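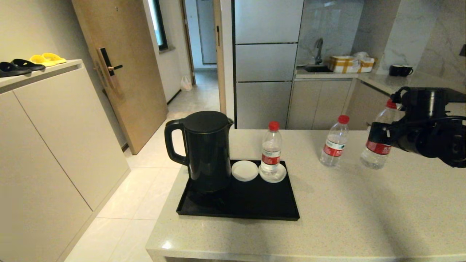
**Can we order the reunion badge kit if we don't have final numbers yet?**

Order on your best guess and top up later. Top-ups come off the same stock, same colour, same card weight, so late names won't look different from the early ones. Just quote your original order number.

## Wovik Reunion Badge Kit

Name badges for alumni weekends, class reunions, donor dinners. Printed by us or printed by you. Sold to alumni offices, year reps and anyone else who's been landed with organising the thing.

New version from May. Old clip version still available while it lasts, ask.

### What's in it

- Badge cards, heavy white stock, matt both sides
- Clear pockets, open at the top
- Magnetic backs (clips on request, same price)
- Lanyards in one colour, pick from the chart
- Ribbon strips for class year, committee, first-timer, speaker
- Blank spares and a proper pen
- Sorting box with A to Z dividers

The box is the bit people ring up to thank us for. Badges go in by surname at the office, box goes on the welcome table, done.

### Two names on one badge

Biggest change this time. Name now plus name at graduation, both readable. First name large on the top line, surname under it, and the old surname in brackets below that if there is one. Leave it blank in your spreadsheet and the line closes up, no odd gap.

Class year goes bottom right. Degree or department bottom left, optional. We'd say leave the degree off if you're putting a house or hall on as well, it gets cramped.

First name prints at a size you can read without leaning in. Marlene Ouellet, who handles reunions at Hollville College, asked for bigger letters after her fifty-years-on lunch and we went up 2 sizes. Very long names drop down automaticaly.

### Sending us your list

Spreadsheet, one row per person. Columns in this order:

1. First name (the one they want to be called)
2. Surname
3. Surname at graduation
4. Class year
5. Department, house or hall
6. Ribbon
7. Guest of

Guests get their own row. Please don't put "plus one" in the name column, we will print it. Have done.

Accents are fine. Hyphens fine. Nicknames fine, put them in column one with the real name after in speech marks. If your alumni database exports in capitals, tell us and we'll change it, but do check the proof for the Macs and the Mcs.

Proof comes back as a PDF. Read it. Then get a second person to read it, ideally somebody who was there in the year concerned. Nothing goes to print until one of you has replied with the word approved. 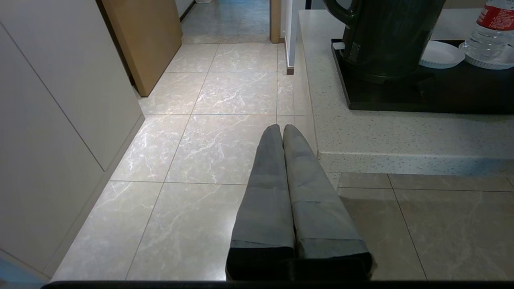

Changes after approval are handwritten on the blanks, or reprinted and posted if there's time. Reprints of a few badges are charged at card cost only. More than a page of them and it counts as a new run.

### Printing your own

Kit comes flat if you want to do it in the office. Template downloads for the usual word processors, plus a mail merge file. Laser printers only, the stock is too heavy for most inkjets and it smudges. Manual feed tray, 8 cards to a sheet. Print one sheet on plain paper first and hold it against the card.

Perforations are fine, not saw-edged. Fold back and forward once before tearing.

### Lanyard or magnet?

Depends on the crowd. Lanyards for all-day things, campus tours, family weekends. Magnets for dinners, nobody wants a cord in the soup. Magnetic backs must not be worn by anyone with a pacemaker or similar implant. There's a card in the box saying so, please put it on the table where people can see it, and keep clips to hand.

Mixing is allowed. Say how many of each in the notes.

### Sizes and orders

Small kit suits a single class year or a dinner. Large kit suits a full alumni weekend. Beyond that we make up to order, the biggest so far being around 2000 badges for one homecoming. Same badges, just more boxes, split by class year or by surname as you prefer. Class year is quicker on the day if people arrive in groups. Surname is quicker if they dont.

Order by 11 am and unprinted kits leave the same working day. Printed kits go out once the proof is approved, allow a full week, longer in reunion season. Rush jobs: phone first, don't just tick the box.

### Colours and crests

Send the crest as a vector file. Not a screenshot of the website. If all you've got is the letterhead, Sylvie Cormier in artwork can usually redraw it, small charge, and you keep the file after.

Lanyard colours are as near as dyed cord gets to a printed shade. If your institution is fussy about its maroon, ask for a swatch. Free.

### Returns

Unopened unprinted kits, fine, send them back. Printed badges no, for obvious reasons. Left over pockets and magnets keep for years, pop them back in the sorting box for next time. Refill packs of cards sold seperately so you don't need to buy the lot again.

### Goes with

- **Bendex table sign holders**, A4, stand upright, take a class year sheet each
- **Georgiou memory book**, blank pages, lies flat, for messages and addresses at the welcome table
- **Wovik ribbon refill**, mixed or single title
- **Spare lanyards**, any colour from the chart

The memory book isn't in the kit, people keep assuming it is. Add it to the basket if you want one.

### Contact

Orders and proofs: Jade Lapointe. Artwork: Sylvie Cormier. Invoices, purchase orders, anything your finance office needs a form for: Manon Sawatzky. Put your institution and event name in the subject line, several of you are called Alumni Office.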